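Section 4. Setting up a private package mirror with Nevenum

By the time you reach this section you should have Nevenum installed and the service account created. If you haven't, please go back and do that first, as several of the steps below will look as though they have worked and then leave you with a mirror that serves nothing at all. Get yourself a cup of something, set aside an unhurried afternoon, and we'll go through it together.

What we want by the end is simple enough to say. When one of your developers asks for a package by name, the build should fetch your own copy if you have one, and it should never wander off to a public registry and pick up a stranger's package that happens to share the name. Most of the steps are small. The order matters more than you might expect.

4.1 Before you begin

You will need:

- an administrator login for Nevenum
- the list of internal package names used by your teams
- write access to the build settings on at least one test machine
- a free disk, separate from the system disk

Please gather the internal names properly and don't trust memory. When we moved our own builds over, Keyvan Shahbazi pulled the names from every lock file and ended up with 2,231 entries, counting the old ones that only a release branch still used. The old ones need protecting just as much as the new.
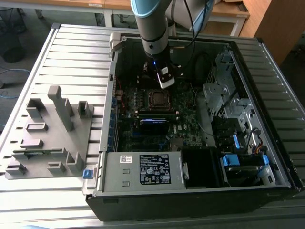 4.2 Reserving your internal names

1. Sign in and open Sources, then Reserved Names.

2. Choose Import and select your list. It should be a plain text file with one name on each line and no version numbers.

3. Leave "Match similar spellings" switched on. It treats hyphens, underscores and dots as the same character, and it catches a good many mistakes that tired eyes slide right past.

4. Press Save, and wait for the status to change from Pending to Held. A long list can take a little while, so don't press Save a second time.

Note: If you use a shared prefix for everything, such as "skusley-" for the Skusley team, you can reserve the whole prefix with an asterisk at the end. You still want the full list imported as well — people do forget the prefix now and then, especially on small helper packages made in a hurry.
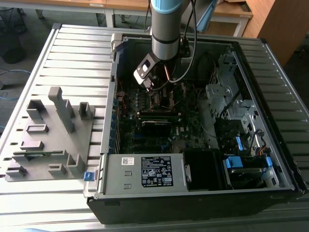

Once the names are held, Nevenum will refuse to look for them anywhere outside your own store, even if the store is empty. This is what you want. A build that stops with a clear error is a nuisance for ten minutes, and a build that quietly takes in the wrong package can be a nuisance for months.

4.3 Adding the public source

5. Go back to Sources and choose Add Public Source.

6. Paste in the address of the registry your teams already use. Check that it begins with https.

7. Set Priority to 2. Your internal store keeps priority 1 and can't be moved from it.

8. Set Holding Period to 60 hours. New public releases will wait that long before your builds can see them, which gives the wider world a chance to spot a bad one.

Caution: Do not set the holding period to zero on a production mirror. If an urgent fix has to come through early, release that single version by hand from the Waiting page and write a line in the comment box saying who asked for it.

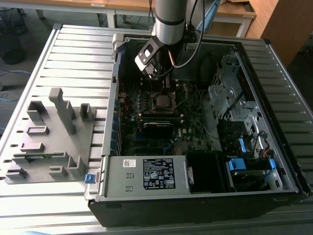
Figure 4-1. Open desktop tower with the motherboard exposed.

4.4 Pointing a test machine at the mirror

9. On the test machine, open the package manager's settings file and remove every existing registry address. Any "extra" or "fallback" address has to go too. These are the lines that cause most of the trouble, and they like to hide in a user's home folder as well as in the project.

10. Add the mirror address shown on the Nevenum front page.

11. Clear the local package cache, then run a clean build.

12. Open the Requests page in Nevenum and read down the Origin column. Every internal name should say Store.

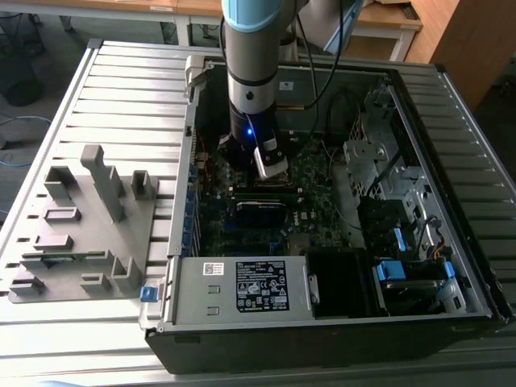
If an internal name is missing from the Requests page altogether, the machine is still getting it from somewhere else. Look for an environment variable with an old address in it, then clear the cache once more and repeat step 11. Teams that use the Guillot build runner should look in its shared profile too, where an address can sit for years without anyone opening the file.

13. When the clean build passes, lock the settings file so that a project can't override it, and repeat steps 9 to 12 on the next machine.

Note: If you also run the Trastonex scanner, leave it switched off until the first full sync is finished. The two will happily work side by side afterward, but during the sync they compete for the same files and both become very slow.

Related items

Section 3. Creating the service account
Section 5. Signing your internal packages
Section 6. Releasing a held version by hand
Moving the store to a larger disk
Using Nevenum with the Guillot build runner
What changed in the July update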